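第7章 手で教える、離れて教える

ロボットに仕事を教えるとき、まず試してほしいのは、自分の手で腕をつかんで動かしてみることだ。関節の重さや手首の回りにくい角度が、じかに伝わってくる。これが実に面白い! 数式で追ってきた運動学が、急に手ざわりのあるものに変わる。

本章では教示の方法を2つ扱う。腕を直接動かす直接教示と、手元の操作器で離れた腕を動かす遠隔教示である。題材は、台所にあるような瓶やかごを使った卓上の作業だ。

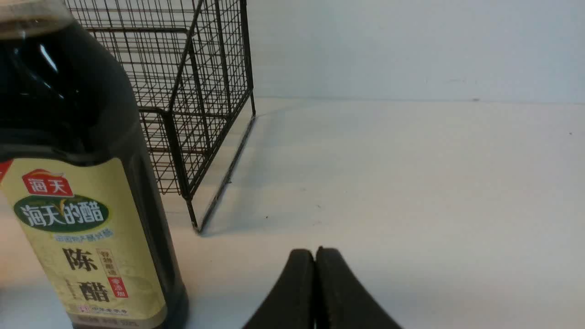
遠隔教示では、操作者は手首カメラの映像を頼りに指先を運ぶことが多い。視野は狭く、奥行きもつかみにくい。はじめは誰でも対象の手前で止まったり、行き過ぎたりする。それでも続けるうちに、影の伸び方や物の重なりから距離を読めるようになる(この瞬間がたまらない)。

7.3節では、パルヴァネ・パクザドの実習班が集めた727回分の教示記録を読み解く。うち200回以上には、ためらいや持ち直しが含まれている。こうした記録を捨てるべきか、残すべきか。7.1節の直接教示から順に進み、自分の答えを用意しておいてほしい。

この章で使う用語:教示、軌道、手首カメラ、模倣学習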